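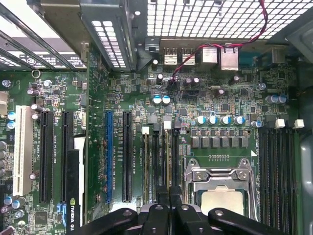

August, 4 p.m. The thermal paste adhesion series for the Favano compound was resumed after the oven was released by the Devadiga group. Four coupons were cured at 70 degrees C and held for 39 hours before shear testing. The coupons follow the size of a processor heat spreader, the beige-gray plate held under the silver retention bracket, so that results can be compared with parts in service. Peak loads are entered in the bench log.

The second batch of Favano arrived thicker than the first and did not spread evenly under the 550 g weight. The supplier, Mundero, has been asked for the mixing record. Until it is received, second-batch results are to be kept on a separate sheet - they should not be averaged with the earlier ones. 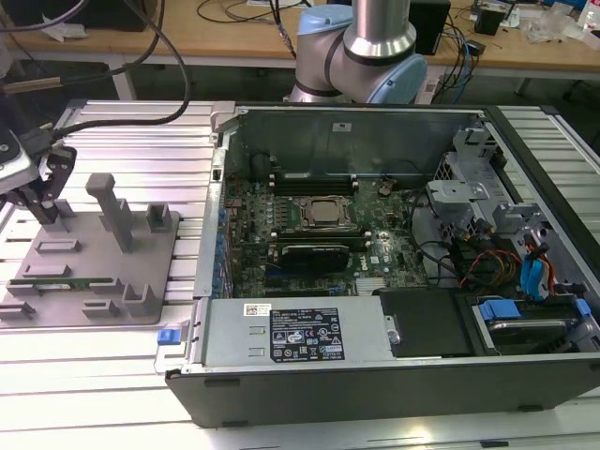 Open items
Calibration of the load cell is due before the next shear run.
The Grurkero solvent leaves a faint film on copper. A repeat wipe with isopropyl alcohol is required before weighing.
Coupon edges are to be deburred by hand. Two of the present set showed burrs, and their values are marked as doubtful.

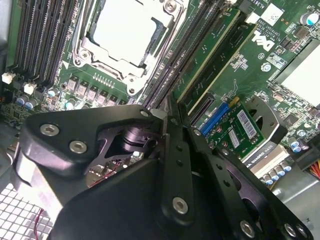 Fig. 3. Dell motherboard, with the processor socket and memory slots.

Next entry after the load cell has been checked. The oven is reserved overnight.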